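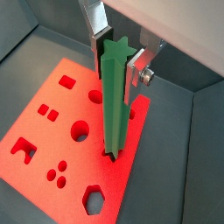

Keeping headphones and small speakers alive

Quick ones, no order. Posted by Nelu Mocanu, May 15, 2026.

Ear pads. Damp cloth, one drop of dish soap, wipe, air dry overnight. No alcohol on the fake leather — it cracks. Ask me how I know.

Earbud mesh. Dry toothbrush, bud facing down so the crud falls out. Blu-tack for the rest. Don't poke it with a pin.

Headphone jack crackling? Lint, nine times out of ten. Wooden toothpick, device off, go gentle. Still crackles, try another cable before you blame the speaker.

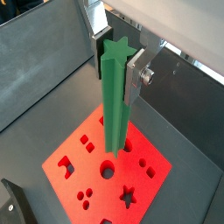
Green star over the red board.

Cables. Loose loops, velcro tie. Never round your hand and elbow, it twists the wire inside. My old Gralen pair went 14 years on the original cord that way.

Charging. Don't leave them at zero in a drawer. Half full, top up every couple months. I do mine in January and then forgt till summer, still fine.

Bluetooth speaker that won't pair: delete it from the phone, turn both off, start over. If that does nothing, hold the reset for as long as the manual says — and yes you need the manual, every brand is 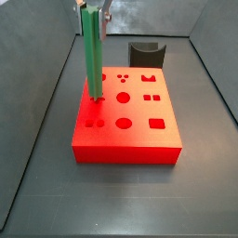 different and guessing just gets you a blinking light. Tape a copy of that page inside the box.

Kitchen speakers get greasy. Wipe the outside weekly, keep it off the shelf over the stove. Naheed Zaidi wrote in to say a old sock makes a good dust cover. Works on mine.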